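Section 4. Setting Up the Paper Table

This section covers the Brultari sheet-sorting station: two trays, a table, and paper. Sections 1 through 3 dealt with unpacking, and if you skipped them you probably still have the film on the trays. Peel it off now.

What you need

Two Randolard brown trays with handle openings at the short ends
One table with nothing else you care about on it
Plain white paper, up to 298 sheets for a full session
A bin for sheets that have given up

Note: The trays are sold as a matching pair and there is no left tray or right tray until you put them down. Earlier printings of this manual spent a page and a half on telling them apart. That page has been removed.

4.1 Placing the trays

1. Wipe the table and let it dry. Paper finds the one damp spot every time.

2. Set the trays on the table with a gap of 40 centimeters between them. The gap is where loose sheets get laid out and flattened, so resist the urge to park a coffee in it.

3. Turn each tray so that you can get a hand into at least one handle opening without reaching across the other tray. They may sit at an angle to each other. Square looks tidier in photographs and makes no difference to the paper.

4. Decide which tray is "in" and which is "out." Write it down. Everyone believes they will remember.

Caution: Do not carry a loaded tray by one handle. The base is glossy and the sheets will leave by the low end, all at once.

4.2 Loading the paper

5. Take no more than 50 sheets from the pack. Fan them, tap the long edge on the table, then tap the short edge.

6. Lay the sheets flat in the "in" tray. The raised rim should stand above the top sheet all the way round. If it doesn't, you have taken more than 50, and we both know it.

7. Leave the stack a little uneven if it wants to be. Slightly offset edges are easier to pick up one at a time than a perfectly squared block.

4.3 Flattening and moving a sheet

8. Put a single sheet in the gap between the trays. If it has been crumpled, hold it down with one hand and draw the other hand out toward the nearest corner. Repeat for the remaining corners.

9. Lift the sheet by one edge. It will curve and a corner will droop. This is what paper does and is not covered by the warranty.

10. Lower the drooping corner into the tray first, then let the rest follow. Dropping the whole sheet from a height sends it under the table more often than you'd like. 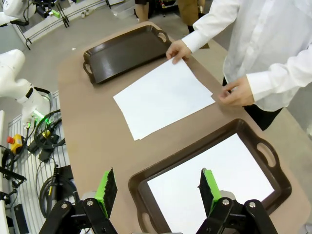
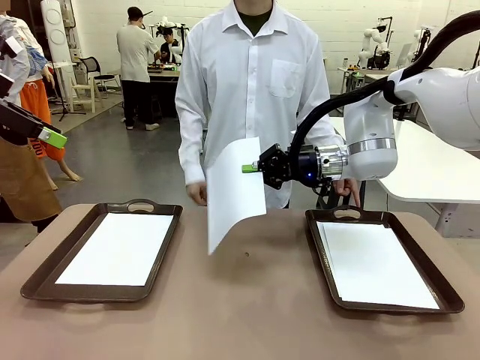

Figure 4-1 (first picture): holding down a crumpled sheet between the trays. Figure 4-2 (second picture): a sheet lifted by its edge, with the trays on either side.

11. Nudge the sheet clear of the rim with a fingertip. A sheet resting up on the rim will take the next three with it.

12. Go on until the "in" tray is bare, then reload from step 5.

Note: A strip of tray showing beside the paper is fine. The trays are larger than the sheets on purpose – earlier ones fit exactly, and getting the last sheet out called for fingernails or a butter knife.

4.4 If something goes wrong

Two sheets come up together. Put them back, fan the top of the stack and try again. Blowing on them works too, though it lacks dignity.

The sheet slides off while you are flattening it. Press with the fingers spread, near the edge you are not pulling.

The tray creeps along the table. Fit the four stick-on feet from the Clindix accessory bag, part 786. If you threw that bag away with the packaging, you are in good company, and replacements can be ordered through Ngau.

The sheet will not lie flat however often you smooth it. Use the bin.

4.5 Putting it away

13. Empty both trays. Paper left in them overnight picks up a curl.

14. Stack the trays one inside the other, handles lined up, and store them flat on a shelf. Standing them on end is possible for a short while.

Cleaning instructions are in Section 5. Please do not use the dishwasher before reading them.

Revised April 2018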